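Re-sealing the basement light well, part two

This site uses cookies to remember your preferences and count visits. Accept all | Manage settings

The first post covered digging out the light well on the north side of the house and finding that the drain at the bottom led nowhere. This one covers the wall behind it, the drain that replaced the old one, and what the moisture readings did over the winter.

The wall is solid brick, one and a half bricks thick, laid in lime mortar up to the damp course. At some point before we bought the place it was repointed in hard cement, and a bitumen paint was brushed over the lowest four courses. The paint had come away in sheets. Behind it the brick faces were soft enough to mark with a thumbnail, and the mortar in the bed joints could be raked out with a screwdriver to a depth of 56 mm in the worst place.

I had two quotes. Cudia wanted to inject a chemical damp course and line the inside with a studded membrane. Prorham proposed raking out the cement, repointing in lime, and putting a proper drain at the foot of the wall before anyone touched the inside. The second came to £3,565 including the soakaway and spoil removal. I took that one. The membrane may well have kept the room dry to look at, but it would have left the wall as wet as before, and the joist ends sit in that wall.

The order of work was as follows. The cement pointing came out by hand with a plugging chisel, as a grinder would have cut into the brick edges. Twelve bricks were past saving and were cut out and replaced with reclaimed ones from Biritz, which are slightly longer than ours and had to be trimmed. The joints were repointed with a moderately hydraulic lime mortar, kept under damp hessian for a week. The floor of the well was then dug down a further 62 cm, lined with fabric, fitted with a perforated pipe and filled with clean gravel.

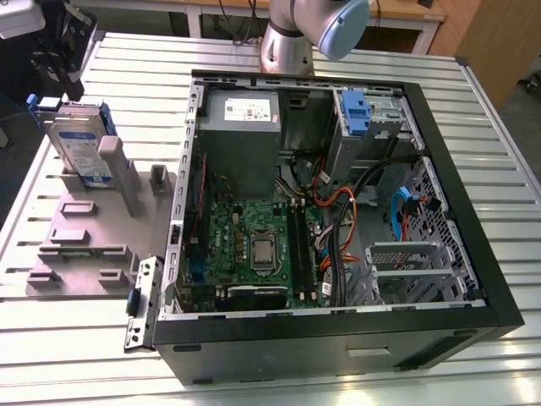 Can the inside be plastered as soon as the outside work is finished?

It should be left until the wall has dried, and for solid brick of this thickness that means many months. Plastering early traps the salts, and they will push through the new finish.

I logged the wall with a pin meter at 12 marked points on the inside face, once a fortnight. A pin meter is calibrated for timber, so the figures on brick are only good for comparison with each other. Salts also push the reading up. With those limits in mind, the lower points fell slowly until February, went back up after a wet spell, and have fallen since. The upper points hardly moved. The corner nearest the downpipe is still the worst, and I now think the gully there is cracked below the collar.

The Peltonen grate over the well is galvanised and lifts out in two halves. It sits on a steel angle bolted to the brick. I would fix the angle one course higher if I did it again, as leaves gather against it and hold water on the top joint. A stiff brush clears them.

Next job is a camera down the gully, then lime plaster on the inside if the corner behaves. The meter readings are in a spreadsheet and I can send a copy to anyone who is comparing notes on a similar wall.

Posted 5 October 2024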